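Einführung in das Lernen aus Demonstrationen
Skript zur Übung, Teil 3
Stand: Mittwoch, 23. Oktober 2019
Bearbeitung: Sheldon MacDonald

3.1 Begriffe

Demonstration: eine zeitlich geordnete Folge von Zuständen und Aktionen, die ein Mensch durch Führen des Roboters vorgibt. Das Führen erfolgt entweder direkt am Arm (kinästhetisch) oder über ein Eingabegerät (Teleoperation).

Beim kinästhetischen Führen werden Gewicht und Reibung des Arms kompensiert, der Mensch bewegt die Gelenke mit der Hand. Kontaktkräfte sind unmittelbar spürbar. Nachteil: Der Mensch steht im Arbeitsraum und verdeckt Teile davon für die Kameras.

Bei der Teleoperation bleibt der Arbeitsraum frei. Sollwerte werden als Pose des Greifers im Basiskoordinatensystem übertragen und durch inverse Kinematik in Gelenkwinkel umgerechnet. In der Simulation ist dies das übliche Verfahren. Die Tiefenschätzung am Bildschirm ist die häufigste Fehlerquelle.

3.2 Aufzeichnung

Je Zeitschritt werden gespeichert:
- Gelenkwinkel und Gelenkgeschwindigkeiten (7 Achsen)
- Pose und Öffnungsweite des Greifers
- Kamerabilder
- Sollwert des Eingabegeräts

Der Datensatz Jatoi, mit dem in der Übung gearbeitet wird, umfasst 164 Demonstrationen. Er wurde im September mit der Software Trovivari in der Simulation aufgenommen. Abgebrochene Versuche sind enthalten und im Feld "status" gekennzeichnet. Für das Training sind sie auszuschließen, für Aufgabe 5 werden sie benötigt.

3.3 Posen über der Maschine

Bei flachen Teilen ist die Orientierung des Greifers ebenso sorgfältig vorzugeben wie seine Position. Ein kleiner Winkelfehler am Handgelenk verschiebt die Kante des Teils gegenüber der Auflage. Zu beachten ist ferner der Abstand zwischen Fingern und Gehäuse: Dunkle Finger heben sich vor dunklen Flächen schlecht ab, der Schatten hilft nur bedingt.
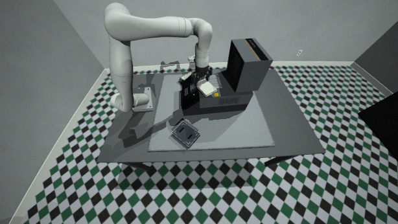
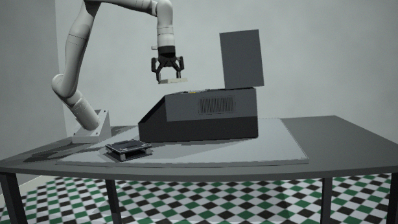
Der Arm ist in beiden Ansichten links montiert und greift von dort zur Maschine hinüber. In der zweiten Ansicht hängt das flache, beigefarbene Teil ohne Kontakt knapp über der Oberseite.

3.4 Aufgaben

1. Laden Sie eine Demonstration und stellen Sie die Höhe des Greifers über der Zeit dar.
2. Bestimmen Sie die Zeitpunkte, zu denen sich die Öffnungsweite ändert. Begründen Sie die Wahl des Schwellwerts.
3. Unterteilen Sie die Trajektorie in Anfahrt, Greifen, Transport und Ablage.
4. Vergleichen Sie Sollwert und Istpose während des Transports. Geben Sie den größten Positionsfehler an.
5. Wählen Sie einen abgebrochenen Versuch aus und ermitteln Sie den Abschnitt, in dem er von den übrigen Demonstrationen abweicht.

Abgabe als PDF mit Quelltext im Anhang.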